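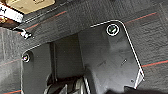
Mayuree thinks the sourdough crackers went soft because I closed the tins too early, and I should wait until evening next time.

Tuesday, 7:00. Second batch with the Ravden rye. Dough 800 g, rested 12 hours in the cold room. Rolled thinner than before - it tore in two places, I patched it with water. Salt was a little too much. Tins stay open until I come back from Britbridge. Must ask Zoila for the finer sieve.

Last updated: Tuesday
Print this page | E-mail this page

Comments

Yi-chun Kwok: Which shelf of the oven did you use?

Tsz-kin Tam: Try less salt and more caraway. The sieve is with me, sorry.

Trinity Szabo: Please keep one tin for Benavides.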